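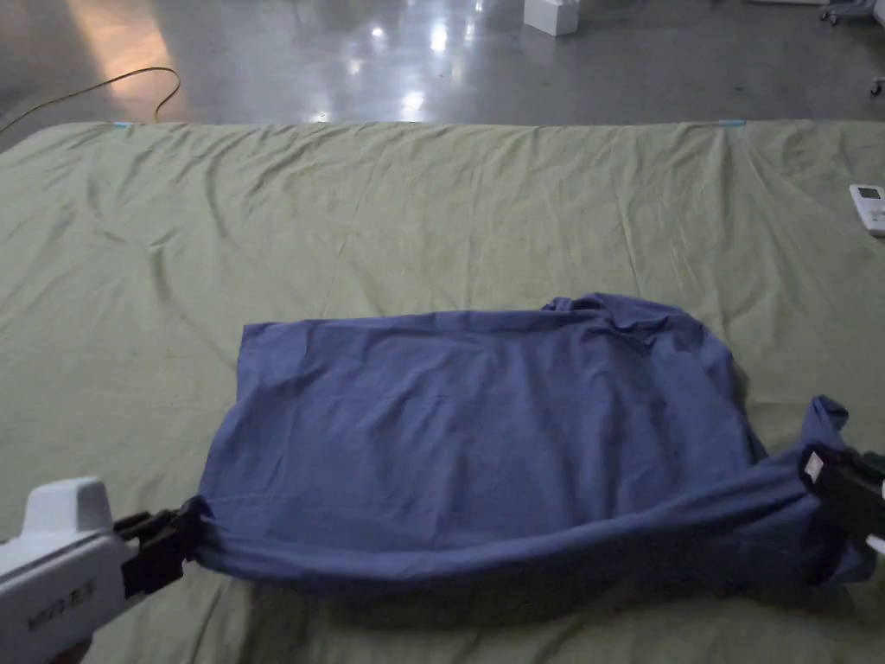 Both grippers on the blue one, green sheet underneath.

Home Reviews Guides Parts Forum About

Filed under: Grippers & Hand Tools / Data Recording / Long-Term Use

Sasik hand-held grippers and the Plirerow practice booklet

21 Apr 2022

I've been folding laundry with these things for most of the spring, so I figure I've earned an opinion. The Sasik pair is two white hand-held grippers with black jaws, and mine came with the Plirerow booklet, an 18-page set of recording rules that I was fully prepared to toss in a drawer. I ended up liking the booklet more than the grippers. I like the grippers too! Mostly.

Hardware first. The body is chunky and I mean that kindly, it fills my hand and I don't feel like I'm going to drop it. The jaws bite well on cotton. If you roll up the edge of a T-shirt and pinch both ends you can pull it tight and it stays put. Thin slippery stuff is another story (I gave up on a lined jacket after one afternoon). The squeeze is stiffer than I'd like, and by the end of a session my right thumb is done. My old Skosell pair was lighter and much easier on the hands, but the jaws drifted out of line all the time and I was forever fixing them with a hex key.

Now the rules. The booklet wants you to check the jaws before every session: open all the way, close all the way, look for daylight between the tips. Fine, easy. It wants a plain matte sheet under the work, taped down, and the tape left where it is until the whole batch is done. I used to skip the tape. Then I had a run where the sheet crept toward me the entire time, and Nisreen Majali, who goes through my recordings, sent me a very polite message asking why my table was moving. I tape now.

It's surprisingly relaxed about wrinkles in the sheet. You smooth out anything big enough to snag a jaw and leave the rest. I was ironing mine, so that was a nice page to read.

Where it gets strict is stopping. You stop after 20 minutes and put both grippers down, no matter how well it's going. You stop if somebody walks into the work area. And if you fumble a fold, you finish it or you mark it bad, but you don't quietly start over and keep the good half. That last rule bugged me for a week and then I came around. My numbers looked worse and my recordings got a lot more useful.

My gripes. The section on cables is two sentences long and says to keep them "clear of the operator," and that's it. Clear how far? If you work on the floor like I do, you want a real distance, plus something about where your feet go when you stand up. Loose items on the sheet get one line too, and I'd move that line to the front cover, given how easy it is to set a remote down next to the shirt and forget about it. And there's nothing at all on cleaning the jaws. Lint builds up! I wipe mine with a dry cloth every time I stop, which seems to do the job.

Jad Mahasneh thinks the whole booklet is overkill for one person at home, and he uses the Azar checklist, a single page you can tape to a wall. I tried it. It covers the jaw check and the breaks just fine, but it never mentions bad takes, and that's the part I needed.

Price: I paid $119 for the pair with the booklet thrown in. Spare jaw pads are extra and you'll want a set, because mine were looking shiny after 100 folds and the grip on towels got noticeably worse. Swapping them took a small screwdriver and some muttering.

Would I buy it again? Yep. If your hands are small, try to borrow a pair first and do a full session with them, since that squeeze adds up. And if you already own different grippers, see if you can get hold of the booklet anyway. Skip to the stopping rules, page 11 in my copy, and read the jaw check after.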